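Speaker Notes: Care of Table Linens and Work Surfaces
Posted 6 Jun 2019 by the Borkanmont Housekeeping Office
Filed under: Training, Household Services

This site uses cookies to improve your visit. By continuing, you accept our cookie policy.

Welcome the group on behalf of Borkanmont and thank Hikness for the use of the hall. The talk runs around 12 minutes, with 5 more for questions.

Open with the cloth. Staff should handle a white cloth on a clean, clear surface and keep it off the floor at all times. Ask who was trained to fold in thirds. Pause for hands.

Move to the two-fold method set out in the Braron handbook. Bring the long edges together first, smooth from the center outward, then fold across. Hold up the sample and repeat slowly for the back rows.

Remind the group that light wood shows marks easily. Surfaces are to be wiped along the grain before any linen is laid down. Nasution supplies the approved cleaner; order forms are on the side table.

Close with the practice session. Participants work in pairs, with two cloths to each pair. Cloths go back in the bin by the door, folded.
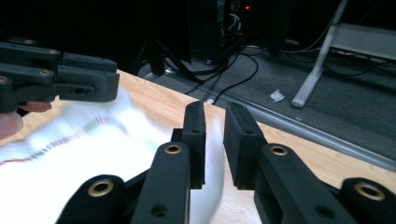
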